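Bava (method)

Bava is a method for training robot arms to carry out chains of short household tasks from recorded demonstrations. It was proposed by Yaroslav Polishchuk and Radymyr Yatsenko at the Irnov laboratory in Wollberg, and the first report on it is dated 26 April 2020. The method divides each demonstration into segments at the moments when the gripper closes or opens, and gives every segment a short written label.

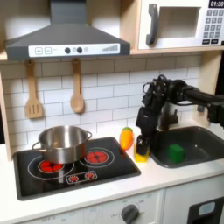 Earlier methods of the same group learned a whole task as one piece, and an error in the first grasp usually spoiled all later steps. In Bava the policy is asked again after each segment which label should come next. The choice depends on the present position of the objects. With the gripper closed on the yellow object beside the toy carrot, and the green cube lying in the sink, only labels that begin with a held object are permitted.

The training set, called Atinga, contains 2000 demonstrations in a toy kitchen. Of these, 645 were kept apart for testing.
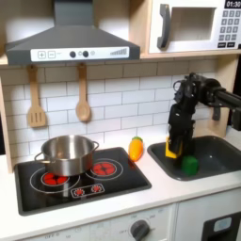 Labels name a place as well as an object, and the sink has proved the most difficult place to learn. Its rim limits the angles from which the arm can approach. Segments in which the gripper points down into the basin, as it does here with the green block lying below it, are therefore given a greater weight in training. Polishchuk and Yatsenko reported that this change reduced failed grasps, but made the movements slower.

The second difficult place is the cooking pot. An object must be lifted above the rim before it is released, and small errors in height are common.

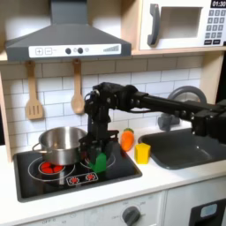
A later version, completed in November, added a height check before each release. It also reduced the number of demonstrations needed for a new object to 10. The method has been criticised for its dependence on labels written by hand.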